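Häufige Fragen zu den Arbeitstischen im Werkhaus Iltamville

Stand: 2021-07-20

Die folgenden Hinweise richten sich an alle Personen und Gruppen, die im Werkhaus einen Tischplatz nutzen. Sie ergänzen die Hausordnung und gelten für sämtliche Räume im Erdgeschoss und im ersten Obergeschoss.

Wer darf einen Tischplatz nutzen?

Nutzungsberechtigt sind alle Inhaberinnen und Inhaber einer gültigen Hauskarte. Gäste dürfen in Begleitung mitarbeiten, sofern sie am Empfang eingetragen sind. Für Minderjährige ist eine schriftliche Einwilligung der Erziehungsberechtigten vorzulegen.

Wie wird ein Platz gebucht?

Die Buchung erfolgt über das Raumprogramm Traltura. Ein Platz kann bis zu 14 Tage im Voraus reserviert werden. Stornierungen sind bis zum Vorabend kostenfrei. Rückfragen zur Buchung beantwortet Catarina Simões in Zimmer 122.

Warum sind die Tischflächen weiß?

Auf hellem Grund lassen sich kleine Teile, Späne und Farbreste leichter erkennen. Die Wände hinter den Tischen sind ebenfalls weiß gehalten und sollen frei bleiben. Plakate, Klebehaken und Haftnotizen sind dort nicht gestattet – für Aushänge stehen die Tafeln im Flur zur Verfügung.

In welchem Zustand ist der Tisch zu hinterlassen?

Eigenes Material, Werkzeug und Verpackungen sind am Ende der Buchungszeit von der Platte zu entfernen. Fest zugeordnete Geräte verbleiben an ihrem Platz und werden nur vom Hauspersonal umgesetzt. Die weiße Fläche vor der Wand soll frei von Gegenständen der vorherigen Nutzung übergeben werden.

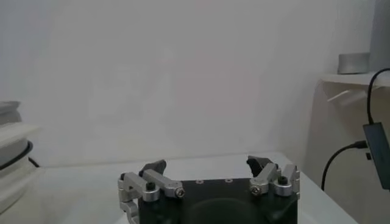
Zainab Bassey merkte hierzu an, die Räumzeit am Ende einer Buchung sei für größere Gruppen zu knapp bemessen, und bat darum, das Abräumen nicht auf die Nutzungszeit anzurechnen. Der Vorschlag wird bei der Überarbeitung der Hausordnung im November beraten. Bis dahin ist das Abräumen innerhalb der gebuchten Zeit abzuschließen.

Womit darf die Platte gereinigt werden?

Zulässig sind ein weiches Tuch, lauwarmes Wasser und der im Putzschrank bereitgestellte Neutralreiniger Tamer. Scheuermilch, Stahlwolle und lösemittelhaltige Reiniger dürfen nicht verwendet werden. Geräte und deren Anschlüsse sind von der Feuchtreinigung ausgenommen. Nach dem Wischen ist die Fläche trocken nachzureiben.

Was ist bei Klebstoff oder Farbe auf der Platte zu tun?

Frische Rückstände sind sofort mit einem feuchten Tuch aufzunehmen. Angetrocknete Stellen dürfen nicht mit Klingen oder Schraubendrehern abgekratzt werden. Bitte melden Sie solche Stellen am Empfang. Die Behandlung übernimmt die Firma Gavrilă, die in der Regel etwa 2 Werktage benötigt.

Darf auf den Tischen geschnitten oder gebohrt werden?

Geschnitten werden darf ausschließlich auf einer Unterlage, die am Materialschalter ausgeliehen werden kann. Bohr- und Sägearbeiten sind der Werkstatt im Untergeschoss vorbehalten.

Wer haftet für Schäden?

Für Kratzer, Brandstellen und Ausbrüche an der Kante haftet die Person, auf deren Namen gebucht wurde. Bei geringfügigen Schäden wird eine Pauschale von 100 Euro erhoben, darüber hinausgehende Kosten werden nach Aufwand berechnet. Schäden, die bereits bei der Übernahme bestehen, sind vor Arbeitsbeginn in Traltura einzutragen.

Darf der Tisch verschoben werden?

Nein. Die Abstände zu den Fluchtwegen sind festgelegt. Anträge auf eine abweichende Aufstellung nimmt Ionuț Mihăilă schriftlich entgegen.

Wohin kommen liegen gebliebene Gegenstände?

Fundsachen werden am Empfang verwahrt und gegen Vorlage der Hauskarte ausgegeben. Lebensmittel werden am selben Tag entsorgt.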